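Unit 6: Recording a detention case

Module leader: Xiomara Halvorsen
Version of 2 September 2023

Read this before the seminar, together with the Guvura case file. The file is long and you needn't read all of it. Start with the family's first statement, the police notice and the petition.

## 1. What counts as a detention

A person is detained when they're held by the authorities and are not free to leave. The word the authorities use doesn't settle the matter. "Invited for a talk", "assisting with enquiries" and "under protective care" can all be detention. Ask whether the person could have got up and walked out, and what would have happened if they had.

Article 9 of the Universal Declaration says that no one shall be subjected to arbitrary arrest, detention or exile. Article 9 of the International Covenant on Civil and Political Rights goes further. Among other things it requires that anyone arrested be told the reasons at the time of arrest, and that anyone held on a criminal charge be brought promptly before a judge. The two articles share a number, and students mix them up every year. Write out the full title of the instrument when you cite it.

Arbitrary is wider than unlawful. A detention can follow national law to the letter and still be arbitrary, for instance where a person is held for peacefully using their right to expression.
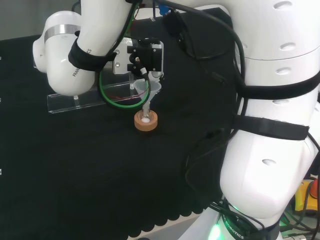 Most case files fail on a much simpler point than the law. The date of arrest is missing, or there are two dates and no note of which source gave which. If you have two dates, keep both.

## 2. The Guvura file

In May the residents of Guvura, a farming district, drew up a petition against the transfer of common grazing land to a company called Watell. The petition was carried to the district office by a retired teacher, who is referred to in the file only as S. She was taken from her home four days later. A local newsletter, Henora, printed a short report, and its office was searched the following week.

Points to note:

- The petition has 304 entries, of which 198 are signatures and the rest thumbprints. The district office said in its reply that it had received "no valid petition".
- Henora's report gives 305 signatories. The extra one is S. herself, who wrote a covering letter but did not sign the sheets.
- The police notice reached the family on the ninth day. It names an offence against public order and gives no details of the act.
- The lawyer, Stoyanova, was refused a meeting twice. Only the second refusal is in writing.

The difference between 304 and 305 looks trivial. It was used by the district's spokesman to call the whole report unreliable. In your own summary, say what you counted and on which document.

## 3. Taking the first statement

The first statement normally comes from a relative, often by telephone. Let them tell it in their own order, then go back for the gaps. You need:

1. Full name of the detained person, with other spellings
2. Date, time and place of arrest
3. Who carried it out (uniform, vehicle, any document shown)
4. What was said at the time
5. Where the person is believed to be now, and how the family knows
6. Health, medicines, and when the person was last seen
7. What the family wants done, and what they don't want

Item 7 is left off many printed forms. Some families want the widest possible attention and some want none for the time being. Record the answer with the date and ask again at each contact. Consent to pass a case to a lawyer doesn't cover giving it to a newspaper.

Don't supply words. If the relative says "they hurt him", write that down and ask what they saw. Don't write "tortured" unless it's the relative's own word, and then put it in quotation marks.

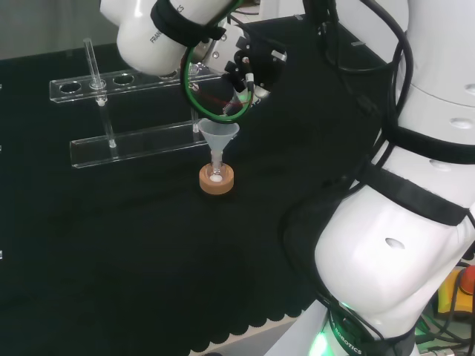 Submissions to an international body are handled slowly, and the intake stage is where most of the waiting is done. Staff check that the form is complete, that the source can be reached and that consent has been given. Think of the funnel with its narrow stem in the small glass vial: however much is poured in, it has to go down that stem. A submission with 100 pages of annexes goes through no faster than a short one, and is often slower. For the Guvura file, four annexes would be enough (the notice, the written refusal, the petition and the newsletter report).

## 4. Grading your sources

Use these four grades in all coursework.

| Grade | Meaning |
|---|---|
| A | Seen or heard directly by the person giving the statement |
| B | Told to them by someone who saw or heard it |
| C | Published report with a named author or outlet |
| D | Published or circulated without a source |

A grade describes how the information reached you. It says nothing about whether the person is honest. An official document is graded like anything else: the police notice is good evidence of what the police said, and weaker evidence of what S. did.

Two reports which both rest on Henora's article are one source. Check the wording, as copied phrases usually give it away.

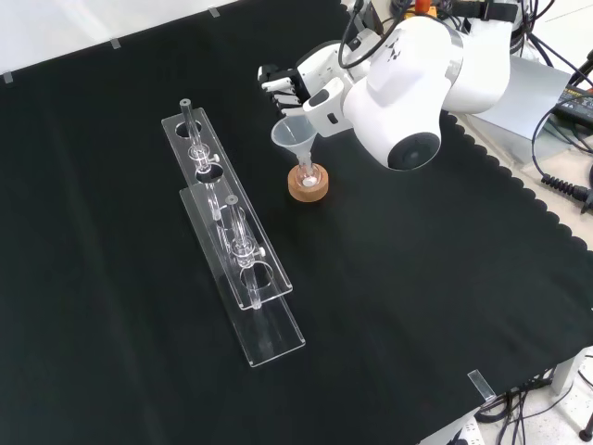 Keep the grade beside each statement in the margin. A single grade at the end of a page is no use to the person who has to check it.

## 5. Storing the file

Keep the list of real names apart from the statements and use a code in everything else. Don't put a village name and an occupation in the same sentence if there is only one person they could fit. S. is described as a retired teacher in this handout with her family's agreement.

## For the seminar

Bring a one-page chronology of the Guvura case, with a grade for every entry. Leave blank lines where a date is unknown. Be ready to say which entry you would try to confirm first and who you would contact to do it.

Reading: ICCPR articles 9, 14, 19 and 21; pages 1 to 12 of the case file.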